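Review: Plikier Sash Repair Kit
By Soledad Herrero
5 Aug 2019

I bought the Plikier sash kit in December to work on the double-hung windows in a house built by a contractor who liked large panes and thin muntins. The kit cost $125 with shipping. I have now used it on enough windows to have an opinion.

The kit comes in a canvas roll. Inside are a putty chisel, a stiff scraper with two spare blades, a pull tool for glazing points, a point driver, a glazing knife and a small can of linseed putty. There is also a 70-page booklet.

The putty chisel is the best thing in the roll. It is thick enough to hit with a mallet and the corners are ground square, so it gets into the rabbet without chewing up the wood. I still soften old putty with heat first. On one upper sash the putty was so hard that I went back to my old Flivov chisel, which is narrower, and finished the corners with that.

The scraper is fine. The blades dull quickly on lead paint, and replacements are only sold in packs of ten. Wet scrape, wear a respirator rated for lead, and put down plastic. The booklet covers this on page 2, and I was glad to see it that early.

I did not get along with the point driver. It jammed on the second pane and again on the fifth. Pushing the points in by hand with the glazing knife was faster. If you already own a driver you like, keep using it.

The putty is good but there is not much of it. One can did three panes. I switched to Irkano putty for the rest, which skins over a little sooner and takes oil paint without wrinkling. Either one needs to be kneaded until it is soft all the way through.

The booklet has clear drawings for removing stops and parting beads. The section on sash cord is too short. It tells you to tie a knot at the weight and says nothing about measuring the cord so that the weight clears the bottom of the pocket. Look that up somewhere else before you cut.

For comparison, the Åberg set sells for $227. It has nicer handles and a better driver, but the chisel is thinner and I would not want to hit it hard. For someone starting on a first house, I would take the Plikier. If you do windows for a living, you will probably want to buy the tools one at a time.

Customer service answered my email about the driver in two days and sent a new one. It jams less than the first.

Rating: 4 out of 5

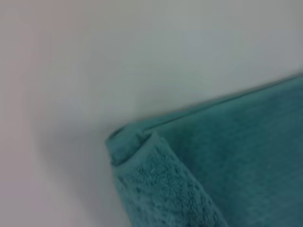
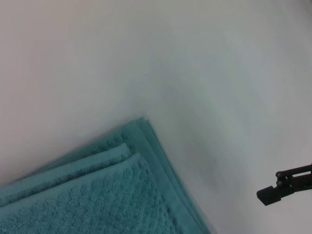 Teal towel on a pale surface, two views.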